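Posted in September by Araceli Miranda

Keeping a catch-all bin on the workbench

Most benches end up with one big container where things get dropped at the end of a job. Ours is a deep grey one with sloped sides, and it took over the middle of the bench years ago. A bin like this is useful as long as it gets emptied. Left alone, it turns into a second bench with walls.

Pick one with sloping sides if you can. Small things slide to the bottom where you can get your fingers round them, and a brush follows the slope better than it follows a square corner. The drawback is that you lose floor space, so buy a size up from what you think you need.

Empty it completely before you clean it. Lifting things out one at a time and wiping round the rest only moves the dust about. Put everything on an old towel and sort it there.

Brush first, then wipe. A dry hand brush takes off the loose dust. If you start with a wet cloth you get grey paste in the corners. After brushing, use warm water with a squirt of washing-up liquid and a soft cloth.

Drip marks down the sides are usually dried splashes of something. Lay a wet cloth over them for ten minutes, then rub downwards. Bicarbonate of soda mixed to a paste shifts most of what is left. Old stains may stay put, and on a workshop bin that hardly matters. Scratches on the rim will not come out and are best ignored.

Keep cloths out of the bin. They pick up grit from the floor of it, and the next thing you polish gets scratched. Hang them on a hook – a cup hook under the shelf will do – and wash them when they feel gritty. Any cloth that has had oil or varnish on it should be dried flat outdoors before it goes anywhere near a waste bin.

Boxes with small labels should go in label up, or you will be turning every one over to read it. If the print is too small to read standing up, write the contents on masking tape and stick it to the lid.

Flat, dark items such as lids and pads disappear against a dirty floor. Stand them on edge against the slope.

Go through the bin once a week, at the end of the afternoon. Anything that has sat there for a month without being touched needs a drawer of its own or can go.

Contact Araceli Miranda | © Dronda Home & Workshop | Back to top 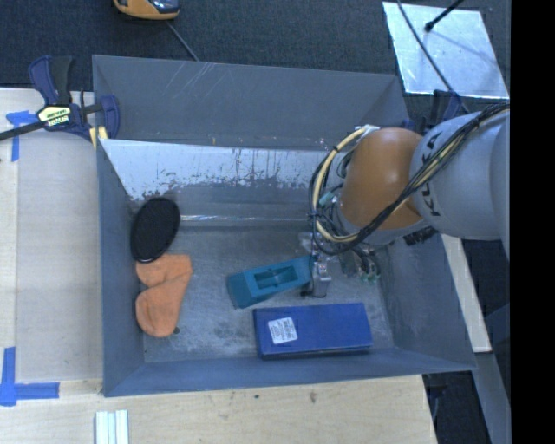 Photo: Teodoro Montoya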